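Fold it like you mean it

At Gredden, the robots learn housework from people who are doing the housework 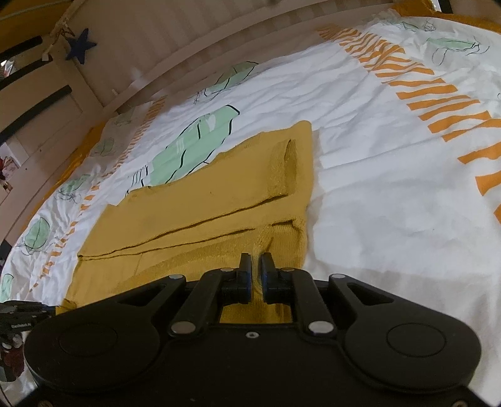 Tetsuya Sakamoto has folded the same pile of laundry 50 times this month, and he'd happily go again! His small team at Gredden teaches robots by hand: you pick up the gripper, squeeze, and do the chore at home while it records every move. Knitwear is his favorite lesson. A mustard sweater on a bed, one sleeve already turned back over the top, gives the jaws a thick, soft edge to find, and the patterned duvet underneath makes the robot work to tell one cloth from another. The first lessons, back in September, were all dish towels. Sweaters are so much more fun, he says, and he has a drawer of cardigans waiting.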